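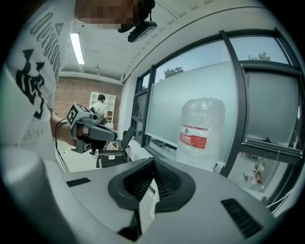

Selamawit Gebremichael objected, when the plan of the course was first discussed, that students who never touch the recording tools would treat every recording as correct, and that a week of analysis could not repair this. We followed her advice and moved the collection work to the beginning of the project.

Figure 3. Recording session with hand-held grippers, seen from the camera of one gripper. A second gripper with its marker housing is on the hand of the student at the left.

4.2 Collection of demonstrations by the students

The project, called Maeng by the students, ran inside the second-year course on automation. There were 36 students, and they worked in pairs. In each pair one student recorded and the other kept the written log, and they changed roles after 20 minutes. We chose this length after a small trial in January, where longer turns led to careless opening and closing of the gripper. The trial students did not notice the change themselves, but it was easy to see when we played the recordings back.

The tasks were taken from ordinary table work: placing a cup on a plate, folding a cloth once, moving small parts from one tray to another. The text of each task was short on purpose. We wanted the students to decide for themselves where a demonstration starts and where it ends, and to defend this decision later in front of the other pairs. Some pairs started the recording with the gripper already above the object, others a full step away from the table. Both choices are acceptable, but mixing them in one set makes the later training more difficult.

The equipment is visible in part in Figure 3. The student wears headgear with a device attached to it, and the gripper on the hand carries square markers and a small camera lens. Thin cables run from the rear of the gripper. Cables were the most frequent subject in the written logs. Several pairs wrote that they planned the movement of the arm around the cable first and around the object second, and one pair proposed to fix the cable at the elbow with a soft band. We adopted this for the second half of the course.

In total the class produced 1077 demonstrations. Every pair checked its own material, and after this a set of 200 was exchanged between pairs and checked again by people who had not been present. For the exchange we used Biklow, a simple viewing page written by Dae-han Kong, which shows the recording next to the log and asks for one of three marks: keep, repair or remove. The viewer can add a comment of one line. The comments were more useful to us than the marks – a student who writes "the hand waits here, why?" has seen something that the mark alone does not tell.

Disagreement between the first and the second check was mostly about pauses. The pair that recorded a pause usually remembered its purpose, for example a discussion about the next step, and wanted to keep it. The second pair saw only a gripper which did not move. We did not give a rule for this case. The matter was left to the class discussion described in Section 4.3, where the students agreed on a common definition of a pause and went back to their logs with it.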